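June 19, 2022

Sunday, and I finally did the window seat! I've been putting it off since we moved in, and every week the seat has collected a bit more of everybody's stuff, until Areeba came by on Friday and had to perch on the arm of the sofa with her plate on her knees. So this morning I said right, that's it, and texted Marama to tell her I was starting so that I couldn't back out.

I love that seat more than anything else in the apartment. I love the green window frames, which Tekle wanted to paint over and which I would defend with my life, and I love the quilted pad on it, puffy diamonds all over, so comfortable that I've fallen asleep there twice without meaning to. It deserves better than being a shelf for trash. And I do mean trash — a cup with its coffee lid still on, another cup lying on its side, a chunk of white foam, a balled-up tissue, and orange peel. Orange peel, on my nice pad!
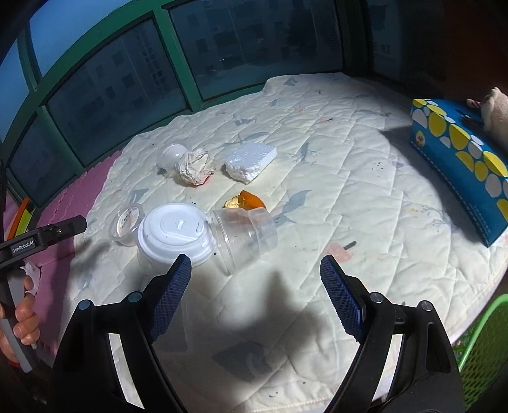 What went and what stayed

I decided on rules before I touched anything (Trudy's advice, she is ruthless and I admire it). Food goes first. Anything disposable goes next. Anything with a real use gets one chance, and if I can't say where it lives, it goes in the box for Alby to look through. He takes things for his classroom and is happy with the oddest bits and pieces.

The peel and the tissue took no thought at all. The plastic took ages, mostly my own fault, as I kept thinking how handy it would all be for seedlings. I have 52 little pots already, I keep a list with the seeds, and I do not need more. Out loud I said "you have enough pots" and felt very grown up. I put the radio on while I worked and got one of those long Moretti pieces that goes on for half the afternoon, lovely stuff for sorting.
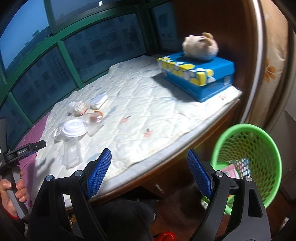 I had a real wobble over jars. I can never throw out a jar, and Mom was the same — she had a whole cupboard of them at the old house on Pearce, and when we cleared it in November I brought far too many home. The clear one with the copper-colored rim is exactly the kind I fall for, and I've decided it would look gorgeous on a sill with a few stems of mint in it. So jars are allowed, one at a time, if they're pretty. The bag with the reddish bits in it got no such mercy. I'm also keeping the blue box with the yellow and white circles, and the fluffy cream toy is welcome to go on living on top of it as long as it likes. It makes me smile every time I walk past.

Marama called in the middle of all this to ask how it was going and stayed on the phone for most of an hour, so I did the lids one-handed. I'm fussy about lids. The ones with the little sliding tab are clever things, and I stood there sliding one back and forth while she told me about her new place at Onbridge and the neighbor with the drums.

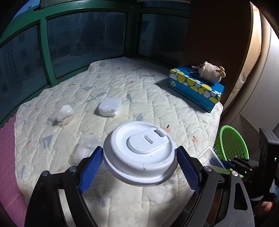
Still to do

Wash the pad. I want to do it on a warm day so it can dry outside, and I need to check it's going to fit in the machine first.

Vacuum down the gap by the window. I dread to think.

Take Alby his box.

Ask Areeba where she got her cushions, the big square ones. I'd like two, maybe in a green to go with the frames.

Find my green mug!! It wasn't on the seat, and I was so sure it would be.

Tekle is making the Bustemari recipe tonight, the one with the beans, and I've told him we are eating it on the window seat, both of us, with our feet up. Then I'm going to bring my book over and read until I can't see the page.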